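Drelley shared workshop
Home | Notebook | Bench bookings | Materials | Contacts

2024-11-20

Bending ash strips for the Juška chair backs, second batch. Nicanor and I did the first half before lunch, Boris came in for the rest.

Stock: kiln-dried ash from the August delivery, 13 strips cut, 600 mm long, 4 mm thick. Grain picked as straight as I could get it from what was left on the rack. Two strips had runout near one end and I put those aside for test pieces. The kiln-dried stuff has been in the shop a while and the meter showed it drier than the last lot, so everything went in the soaking trough overnight with a brick on top. The surface was dark and a bit furry by morning. I didn't sand it.

Form is the same one as last time, MDF stack with the Wurkow strap. I added cork to the inside face of the strap where it left a line on the first batch. End blocks moved in slightly so the strips sit tight before the bend starts. If they are loose at the ends the strap does nothing and the outside fibers go first.

Steaming went slower than I wanted. The long box leaks at the door and the wall end never gets as hot as the inlet end. I turned the strips end for end halfway through. Gloves on, out of the box and onto the form, clamp in the middle, then work outward. Anything that takes too long between box and form goes stiff and there is no point forcing it. One of Nicanor's did that and he put it back in for another go. It bent the second time but I have marked it in pencil and would not use it on a chair we sell.

The short offcuts for the top rail inserts don't need the box. They only have to take a slight curve, and a small steamer with holes in the bottom of the basket is enough for them.
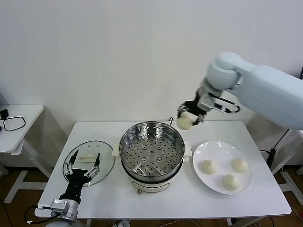
Duyên Lò wrote in the margin of the last batch sheet that we are leaving the strips on the form for too short a time, and that the curve opens up by the next day whatever we do with the steam. She would take them off the form once they hold, tie them to a drying frame with a tighter radius, and not touch them until the meter stops changing. I think she is right about the drying frame. I am less sure about the tighter radius, as the first batch opened unevenly and I would like to know why before building that in.

Losses: one split on the outside face, at a pin knot I missed. One crushed on the inside, probably my end block. Both kept in the scrap bin by the bandsaw so Yi-an can look at them. The rest are clamped up on the rack over the radiator, which is set low.

Room humidity has been up at 80 since the roof work started. Door to the finishing room to stay shut.

To do
- new seal for the box door
- drying frame, use the Sekonance plywood if it is still there
- ask Beatrice Mfaume if the chair order can take a slightly flatter back
- sharpen the spokeshave

Recent entries
Glue test, hide and PVA on ash
Bandsaw tire replaced
Juška chair backs, first batch
Rack inventory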